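Unit 4: Segmentation on a plain background

The perception node in Uren takes one colour image per cycle and returns a mask for each item on the table. Background subtraction comes first. The threshold is fixed at 200, and any pixel above it is treated as table. Shadows fall below the threshold and must be removed separately - compare local texture, not brightness alone.

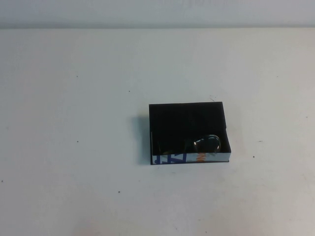
A dark item against a dark container wall gives almost no edge. The highlight on a glossy surface is often the only strong gradient, and it moves with the light, so it must not be used as a grasp point. Use the container rim to set the search region, then fit the outline inside it.

The Brovville set has 1,639 images, of which 1,079 are for training and 518 for testing. The rest are held back for calibration. Discard blobs smaller than the minimum area before planning.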